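Subject: Re: [teleop-list] leader arm or hand guiding for PC teardown?

On a December evening, someone wrote:
> We're starting on desktop teardown and I can't decide how to teach it.
> Hand guiding (grab the wrist, walk it through) feels natural to me, but
> my partner on this wants a leader arm and says I'll regret anything
> else. Memory modules first, then plugs, then maybe drives. What are
> people using? And how many demos before it stops being embarrassing?

Hi all,

I've been on both sides of this one, so here goes, and sorry in advance for the length (I've got coffee and a slow file copy running).

I started with hand guiding too. We were doing it on the old Stultberg arm, gravity comp turned on, me leaning over the bench with both hands on the wrist. It's great for big moves! You get the arm over the case in no time and it feels like teaching a kid to swing a bat. Then you get to a memory latch and it all goes to pieces. You're pushing on the wrist, the wrist is pushing on the latch, and your force readings are a mix of the two. Plus my forearm kept wandering into the side camera, so a big chunk of my first 447 demos had sleeve in them. I threw most of those out.

So I'm with your partner. We moved to a leader arm from Kostness, the small one with the trigger grip, and I'd go that way again. It took me a couple of weeks to get decent at it. My early runs were slow and full of little pauses while I worked out which way was up, and the policy learned the pauses, too. It would hover over a slot like it had forgotten why it came in. Do a bunch of practice runs and delete them!

The thing I'd spend money on before anything else is a wrist view you can really work from. I drive almost entirely off that one now, on a monitor right next to the leader. Most of my job is getting down to a board like this one without catching a finger on the wiring:

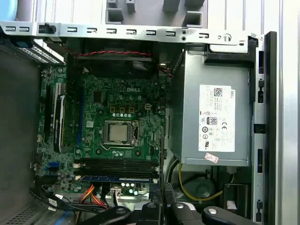

and for that I want to see my fingertips and the parts I'm going after at the same time. We tilted our mount 3 times before I was happy with it. Too steep and you lose the fingertips, too flat and you're staring at the bench.

As for how many, we had something usable for the memory modules at 955 good demos, all leader arm, same case model. Plugs are a different story. I'm heading for 2,000 and it still tugs on the wires instead of the housing if the bundle is lying funny. If anyone on the Erkano rig has cracked that, please write, I'd love to hear how you grip them.

Oh, and clamp the case down. Ours used to creep across the bench during a long session and I lost a whole afternoon of recordings to it.

File copy's done, back to work.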